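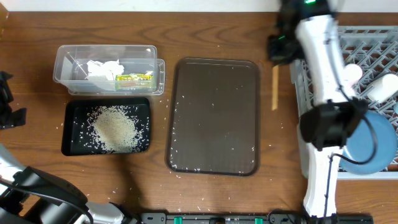
miyazaki_r
Takeout trays are my favorite free kitchen gear! I keep more than 17 of them (my sister is horrified), and they're so good for sorting dry rice before I jar it up. The black one is best by far, every grain shows up against it.

milagros_c
Love it, but I'd toss them. The rims crack.

Xenos
Disagree, mine are 2 years old and fine. Hand wash only!

miyazaki_r
Same here, never the dishwasher.

We use cookies to improve your visit. Accept
Contact | © Penell Forums | Back to top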